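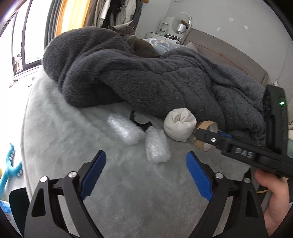
Dandell notebook, December: grasp labels on soft surfaces

Start 9:40 a.m. Second session on the bed. Left and right hand units both in use for the first part, then single-hand only. Object set as before: bubble wrap, black curved part, cloth bundle, cardboard rings. The gray fleece stays at the back of the working area and is part of the background for every episode.

Question for this round

The grasp labels we made on the desk come from finger width alone. Width drops, width stops dropping, call it closed on an object. On a hard desk with boxes and cups that was good enough that we stopped checking it. On the bed it is off in two ways. Soft items never give a clean stop, so the label comes late. The cardboard rings give a stop and then keep going as the wall bends, so we get a label, then a second label a few frames after it, and the script takes the second one.

I want to know how much of this matters for the trained policy and how much is just ugly plots.

Setup

Same hand units as the desk sessions, blue ribbed pads, no change to the linkages. Finger width read from the encoder at 60 Hz and video synced to it. Pose from the Fernano tracker. Marking by hand in Morais, which now opens both hand streams side by side if you start it from the project folder. From anywhere else it opens only the first stream and does not warn you.

Plush cover as the surface. I smoothed it by hand between blocks. I did not smooth it between episodes, so there are dents and pile direction changes left over from earlier grasps. Leaving those in was on purpose. If we want flat-surface data we have plenty of it from the desk.

Exposure: the window side is washed out in both streams whenever the hand faces the head of the bed. I tried locking exposure on the plush, which helped the objects and lost even more of the window. Kept it locked. The tracker prefers the furniture edges at the back of the room anyway, and those held up.

Protocol

1. Lay the objects out in the middle of the cover, no fixed positions.
2. Start with the fingers wide open and the hand well back, so the first frames show the whole layout.
3. Approach, close, hold still for a slow breath, lift, put down somewhere else on the cover.
4. Back out the same way and stop recording.
5. Blocks of 12 episodes, then check sync and carry on.

The hold in step 3 is new. Without it there is no flat stretch in the width signal on the soft items, and the person marking has nothing to agree on. It makes the episodes look a little stiff. I think that is a fair price but it should be noted wherever this data gets mixed with the desk set, where there is no hold.

For the rings there are two ways to go in. Across the outside, with the two pads on opposite outer walls, or over one edge with one pad inside the ring and one outside. I allowed only the outside grasp this time. The over-the-edge grasp is probably better for a thin wall but it is a different task as far as the label is concerned, because the width at contact is the thickness of the cardboard and the signal goes almost all the way to closed.

Total after the last block: 130 usable episodes. The rejected ones were thrown out during collection for plain reasons, mostly sync, and I did not keep a tally by reason. Should have.

Marking

Hand-marked three events per episode in Morais: first contact, secure, release. First contact is the first frame where either pad touches the object. Secure is the first frame where the object moves with the pads and nothing else. Release is the first frame where one pad is clear.

First contact is hard on the bubble wrap. The plastic throws bright highlights and a pad edge in front of a highlight is hard to place. I went back and forth on several and ended up choosing the later frame whenever in doubt. Whoever marks next, please use the same rule, or redo mine.

Secure is hard on the cloth bundle. The fabric shifts inside the grasp before the whole thing comes along. I marked on the body of the bundle and ignored the gathered part at the top.

The rings are easy to mark by eye and hard for the script, which is the reverse of what I expected going in.

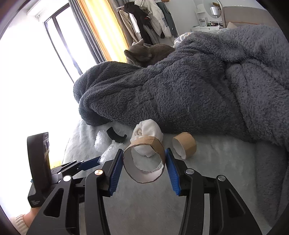

Outside grasp on a cardboard ring, pads on both sides, open end forward. Second ring lying to the right.

The hold on the rings is worth a longer note. With the pads on the outer walls, a light close holds the ring fine on the desk. On the plush I tend to close harder without meaning to. My guess is that the surface gives under the hand and you lose the feeling of having reached the bottom, so you make up for it with the fingers. The encoder shows this clearly: final width on the rings is narrower on the bed than on the desk for the same rings. By the later blocks the edges were looking ragged and the walls were softer to squeeze, which pushes the width down further. So part of the difference is me and part is worn cardboard, and this session can't split them.

For next time: fresh rings at the start of each block, keep the used ones in a bag with the block number on it.

Label rule, old and new

Old rule: width speed falls below threshold and stays there for a short window. Take the last such point before lift.

New rule, tried on this data: take the first point where width speed falls below threshold, then check whether the wrist has started moving up within the next window. If yes, keep it. If no, look for a later point only if the width has changed by more than a set fraction of the opening. In plain words, a small squeeze after contact no longer resets the label.

I tuned the fraction on the first block only and left it alone after that. The first block is left out of the comparison below.

Compared against hand marks for secure:

Rings: new rule is close to the hand marks nearly everywhere. Old rule is late on most episodes, and late by a lot where I squeezed harder.

Black curved part: no real difference. It is stiff, the fingers stop, both rules agree with the hand marks. Useful as a check that the new rule did not break the easy case.

Cloth bundle: both rules late, new one less so. There is no good stop in the width signal at all. The wrist check is doing most of the work.

Bubble wrap: mixed. When the bundle is grasped across its narrow direction both rules are fine. When grasped nearer an end it folds and the width keeps creeping down through the lift. The new rule then fires early in some episodes, before the thing is held. I don't have a fix. Pad force would settle it and we have no pad force.

Training check

Trained two policies on the same episodes with everything the same except the labels. The label is used in two places, the gripper command target and the phase weighting, so an error goes in twice. I had forgotten about the phase weighting until I looked at the config again this afternoon.

Held-out frames: pulled 1,000 frames near the secure event and looked at the predicted gripper command. With old labels the predicted close on the rings comes late and ends too tight. With new labels it comes earlier and the final width is closer to what the hand did. On the bubble wrap the new policy is slightly worse, in the same direction as the label error.

None of this is on the arm yet. The Zurkbridge bench is booked by the drawer people until later in the month. Until it has run on the arm I would not call it a result, only a label comparison with a training check attached.

Two-hand episodes

I kept the two-hand episodes apart. The second hand comes in from the side, mostly to steady or collect something while the first one works. In the first hand's view it covers part of the object area at some point in nearly every episode, and the tip can hide exactly the contact you want to mark. The marks for those had to come from the other hand's stream. Morais can do that, but it writes the event time on the clock of whichever stream you clicked in. You have to convert before merging. I merged once without converting and got contact after lift on a whole block, which at least was easy to spot.

For the comparison above, single-hand episodes and two-hand episodes were scored separately and then looked at together. The order of the rules doesn't change in either group.

Tracker notes

Fernano held pose through every block. Worst drift was during low approaches, when the plush fills most of the view and there is little texture for it to use. It recovers as soon as the hand tilts up. Tilting up a bit at the end of each episode costs nothing, so I added it to the back-out step halfway through the session. Early blocks don't have it.

There was one jump on a put-down where the hand sank into the cover. Pose said the hand went down further than it could have. I left it in and flagged it.

To do

- Rerun the ring comparison with fresh rings, desk and bed in the same session.
- Write the stream clock into the Morais export so the merge script can check it.
- Mark a shared block with a second person, at least for bubble wrap contact.
- Look at turning off phase weighting and see whether the label difference shrinks.
- Over-the-edge ring grasp as its own small set, kept under a separate task name.
- Ask about an evening slot at Zurkbridge.

Stopped 4:15 p.m. Raw streams copied to the Dandell share, hand marks are in the Morais folder next to them. The training configs are still on my machine and go up tomorrow.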